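From: Elsie Pickering
To: Workshop list
Subject: Re: Clear sides for the craft table?

Terence Whiteley wrote:
> Our bead table is a disaster. Everything rolls off the back and I
> spend half the evening on my knees. Didn't someone on here mention
> putting acrylic around a tabletop? Does it get in the way of your
> arms? And do you need to drill the table?

Terence, yes, do it! I'm a total convert. I put clear panels around my sorting table in February and I love it more than any tool I own. Mine are 2 mm and I'd go thicker next time, they flex a bit on the long side.

No drilling on mine. I used the little triangular brackets, also clear, at the corners and let them do the bracing. Ewan Carnegie talked me into those after my first try with tape (don't ask). 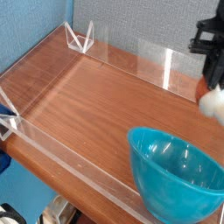

As for your arms, keep it shallow and leave the top open. I work over a low front rail all evening and forget it's there, and you still get all the daylight, so you don't feel boxed in. My back panel is 200 mm high, which has stopped every bead so far, even the horrid slippery ones Sheila gave me!

Two warnings. Peel the film off last, and wipe with a soft cloth only. I scratched one panel in the first week with a paper towel and it still annoys me.

If you want to see a setup before you cut anything, come by any evening after 7. I have 30 spare brackets in a jar and you're welcome to a handful.

Elsie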